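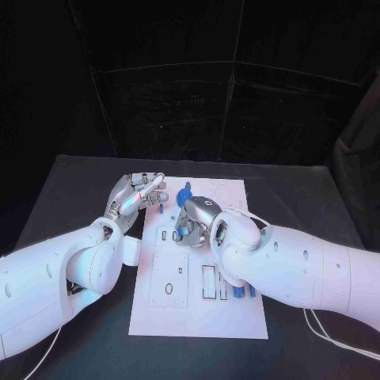
Keeping the joint account after you split up?

plainoak
My ex and I ended things in June after nine years. No kids, no fighting. We still have one joint account that pays the rent on the Wieser Street apartment until the lease runs out. There is $1,949 in it. She wants to leave it open "for shared stuff" and split whatever is left later. I said fine at the time. Now every time I see a charge I look up where she was. I don't like that I do this. Has anyone kept an account going with an ex and had it work?

teller_mo
Close it. You already know you should. Send your half of the rent straight to the landlord and have her do the same.

riverbend50
I don't agree with closing it right away. If both names are on the lease and one payment is late, you both get the late fee. My ex-husband and I kept ours open to the end of the lease. We took our names off the cards and left only the rent payment on it. No charges to look at, so I stopped looking.

plainoak
That could work. She uses the card for groceries though. Small amounts, maybe $50 at a time. I never said she couldn't.

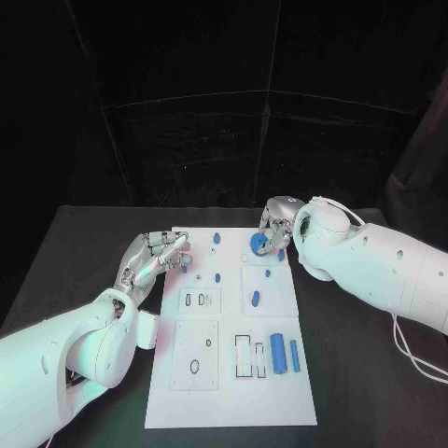

PLUSTWOOD, August 18, 2018 - Moderator note: two threads on this subject have been merged. Replies from the older one are mixed in below. Please keep legal questions in the Money and Law section.

teller_mo
So she is buying her groceries out of the rent money and you are reading the statements to find out what store she went to. I don't see who this helps.

quiet_kitchen
A little harsh. People come out of long relationships at different speeds. My guess is she isn't thinking about it at all, she just has the card in her purse. Ask her. One text, no history in it: "I'd like the account to be rent only from the first of the month. OK with you?"

riverbend50
What quiet_kitchen said. And turn off the alerts on your phone.

lowgear
Different view. I left $1,000 in a joint account with my ex as a kind of goodwill thing and it gave us a reason to call each other for a year. Neither of us dated anyone. I think the money was the excuse. If you want to move on, get rid of the excuses.

quiet_kitchen
That was you, lowgear. Plenty of people can share a bill and not call.

plainoak
I sent the text. She said OK and asked if I wanted the card back. I told her to cut it up. Alerts are off. I'm still not sure about the leftover money but that can wait for the lease.

teller_mo
Get the split in writing before then.

Comments (3)

Ultungate_reader: Same situation here, except it's a phone plan. Four more months of it.

dotty: Agree with lowgear. Sorry.

marsh88: Which section is Money and Law in? I can't find it on the new menu.

Recent threads
- He wants to stay friends, I don't
- Telling his parents we broke up
- Moving to Prikier alone, good idea or not?
- Who keeps the dog
- First date after a long marriage

Contact the moderators | Copyright Plustwood Forums | Back to top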